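Intro to Sports Statistics – Week 2 handout
Pace, possessions and why raw points fool you
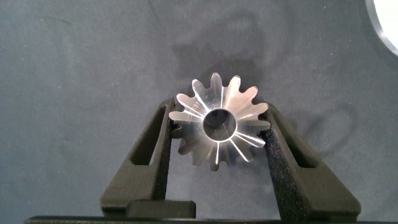
Fig. 1. Bevel gear, bright metal, round bore.

Updated 21/06/2021 – bring this to lab, no spare copies

Starting point. Two teams, Keston and Pivitz, same league. Keston scores 86 a game, Pivitz 82. Who has the better offense? Can't say yet. Need possessions.

Possession = a team has the ball until it gives it up. Made shot, defensive rebound by the other side, turnover. An offensive rebound does NOT start a new one (half the class lost points on this in the March quiz).

Estimate from a box score:
possessions = shots tried – offensive rebounds + turnovers + 0.44 x free throws tried

Why 0.44? Most free throws come in pairs, but there are and-ones, technicals etc. It's an average, don't fight it. Some books use a slightly different number. Use 0.44 in this course so the answers match.

Offensive rating = points / possessions x 100
Defensive rating = same thing with points allowed
Net rating = offense minus defense

Back to Keston. Say 86 points on 86 possessions. Rating 100. Pivitz, 82 points on 80 possessions, rating 102.5. So Pivitz has the better offense and just plays slower. Draw this one out yourself, two columns, it sticks better.

Pace – possessions per game. Style, mostly. Fast is not the same as good. Watch for overtime, you have to scale back to regulation minutes or the pace comes out too high.

Small samples. Nimalis shot very well from three over its first 2 games. Means very little. By game 15 you can start to look, still carefully. Write the number of games next to every rating you report, I will take off marks if its missing.

Home and away: split them before comparing. Schedule too. Kumsa had mostly home games early on and the net rating looked great – check who they played and where.

Garbage time. Last few minutes of a blowout, bench players in, numbers get odd. We leave it in for now, come back to it when we do play-by-play data.

For lab:
Work out possessions for both teams in the box score sheet. The two totals should be close, if they are not then you probaly forgot the offensive rebounds.
Offensive and defensive rating for each.
One paragraph on pace. Full sentences please.

Reading: chapter on rate stats, skip the part on player ratings. Next time – shooting efficiency, effective field goal percentage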